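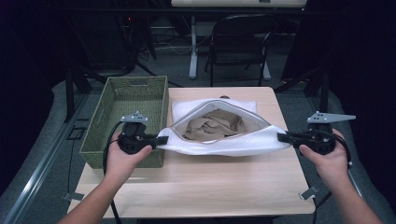

A mesh bag held wide open at both corners, with the tan cloth already inside.

How to Pack a Mesh Laundry Bag So Everything Comes Out Cleaner

By Hala Kamel
October 25, 2026

I love mesh laundry bags. I came to them late, after a washing machine chewed the strap off my favorite camisole, and now I own more of them than I'd like to admit (they live in a drawer with the dish towels, and the drawer no longer closes). They cost very little, they last for years, and they save the small, stretchy, snaggy things that a washer loves to wrap around everything else.

Most of the trouble people have with them comes down to packing. The bag gets stuffed like a suitcase, the zipper creeps open halfway through the cycle, and out comes a damp ball with a dry patch in the middle. So let's do it properly!

What you need

A zippered mesh bag, fine mesh for delicates or wider mesh for socks and cloths
A clear table, or the top of the dryer if it's big enough
A basket for the clothes that are waiting
A safety pin or a small hair elastic for the zipper pull

Step 1. Sort before you touch the bag

Tip the basket out and make piles by color first and by fabric second. Light cloths and light underthings can share. Anything with hooks gets the hooks fastened, and anything with a drawstring gets a loose knot at each end. Check the pockets, even the silly little ones. I once washed a Werkik receipt into a whole load of black tights and was picking white crumbs off my knees until September was over.

Step 2. Open the zipper all the way

All the way, right to the stop. A half-open bag makes you push and cram, and that's how a fingernail or a button catches the mesh. While it's open, turn the bag inside out over the sink and shake it. Lint collects along the seams, and it will happily move on to your next load.

Step 3. Stretch the mouth wide

Lay the bag flat on the table with the opening toward you, take one corner in each hand, and pull sideways. The mouth spreads into a long oval and you can see straight to the bottom. If someone else is around, get them to hold it while you fill – kids are great at this job, and mine fight over it.

Step 4. Put things in loosely

Soft cloth can go in bunched up. It doesn't need folding, and a tight fold keeps the water from moving through the layers. Drop it in, give it a little fluff with your fingers, and stop when the bag is half full. Two-thirds is my limit, and only for thin things like scarves.

For towels, skip the bag unless they're tiny. A full-size towel soaks up so much water that it drags the whole drum off balance. I keep my towels folded to one side and wash them on their own.

Step 5. Close it and park the zipper

Run the zipper slowly with one hand and press the fabric down with the other, so no threads get caught in the track. Many bags have a small elastic pocket at the end for the pull. Tuck it in there. If yours doesn't have one, loop a hair elastic through the pull and around the end of the seam. My older Dolesano bag needs this every single time, and it still works beautifully.

Step 6. Wash with company

Don't wash one bag by itself. Add a few other light things so the drum has something to balance against. I use a gentle cycle at 90 degrees Fahrenheit with a low spin and less detergent than the cap suggests. Extra soap gets trapped in the mesh and leaves that slightly slimy feeling.

Step 7. Empty it right away

Open the bag as soon as the cycle ends and shake each piece out. Creases set fast when cloth sits in a wet bundle. Air-dry delicates on a rack. Mine take up to 24 hours in winter, a lot less with the window open. Hang the bag up too, unzipped, by one corner.

A few extra notes

If a bag gets a small hole, sew it up with plain polyester thread and a few tight stitches. A big hole means it's time to turn it into a produce bag or a bath toy holder (mine is on its second life holding clothespins).

Bras go in a bag of their own, one or two at most.

Sock people: put each person's socks in a separate bag and you'll never have to match a whole household's worth again. This changed my evenings!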